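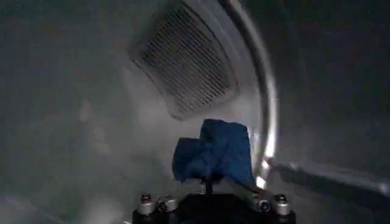 ロボットはどうやって「せんたく物を出す」をおぼえるの?

2023-04-17 キッズ科学メモ 文:サマ・ラガブ

しつもんがたくさん来てるので、いそいで書きます。今日はロボットの「まねっこ学習」の話。

まず、みんなの家のかんそう機を思いうかべて。丸い口があって、おくに服がぐしゃっ。手をつっこんで、つかんで、出す。おわり。かんたん!

でもロボットにはむずかしい。すごくむずかしい。

なぜか。服には決まった形がないから。コップはいつ見てもコップの形。でもTシャツは、丸まったり、のびたり、ひっくり返ったり。毎回ちがう。「ここをつかめ」とプログラムに書いても、次のときにはもう、そこに服がない。

しかも中は暗い。かべは丸い。うでがふちにゴツン、もある。

そこで研究チーム「スキマテル(Skimatell)」が使ったのが、まねっこ学習です。やり方はこう。

1 人がロボットのうでを動かして、お手本を見せる。
2 そのときのカメラの映像と、うでの動きをいっしょに記ろくする。
3 コンピューターが「こう見えたら、こう動く」を練習する。
4 ロボットがひとりでやってみる。

自転車の練習とにてるかも。「右足を何センチ下げて」なんて説明されても乗れないよね。見て、やって、だんだんわかる。

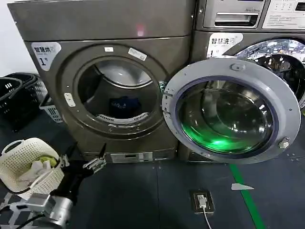 お手本は、ぜんぶで2451回。リーダーのメイヴさんたちが10月からコツコツためました。うまくいったお手本だけじゃなくて、つかみそこねて、やり直したお手本も181回入ってます。ここ大事!

失敗なんていらないでしょ、と思った? じつは、きれいなお手本ばかり見たロボットは、一度つかみそこねると、こまってしまうんです。そんな場面、見たことがないから。やり直しを見たロボットは、手をもどして、もう一度ためせる。

それとカメラ。目は頭のところと、手首のところ。頭のカメラは全体を見るかかり。「口はどこかな」。手首のカメラは近くを見るかかり。「布はもう指の間かな」。うでが口に入ると、頭のほうからは手の先が見えにくくなるので、手首のカメラががんばりまます。

指みたいな部分は「グリッパー」といいます。人の手は指が5本だけど、グリッパーは開いて、とじて、はさむのが仕事。 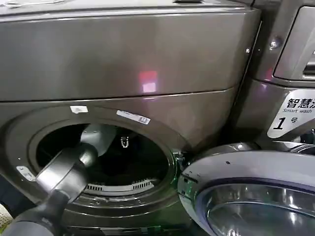
丸い口にグリッパーを入れるロボット。右のドアはひらいたまま。

で、けっかは? テストで服を取り出せたのは、100回のうち79回。やり直しのお手本をぬいて練習させると、そこから25回もへって、54回でした。お手本のえらび方だけで、こんなにちがう。

にがてなのはくつ下。小さくて、かべにぴたっとくっつくやつ。あと、そでとそでがからまった服。ひとつだけ取るつもりが、ずるずるっと全部ついてきちゃう。チームのローナンさんは、今は「引っぱったときの重さ」も記ろくできないか、ためしているそうです。

家でできる実けん:
せんたくかごにタオルを3まい。親指と人さし指だけで1まいずつ出してみて。次は片目をつぶって。どこをつかむと取りやすい? 失敗したら、手はどう動いた? ノートにメモ。本物のせんたく機やかんそう機に入るのは、ぜったいダメ。あぶないです。

ことばのメモ
まねっこ学習:むずかしい名前は「もほう学習」。お手本の動きから学ぶやりかた。
ドラム:せんたく物が入る、つつの形のところ。

次回は、ロボットがタオルをたたむ話のよてい。しつもんは月よう日までにおくてください。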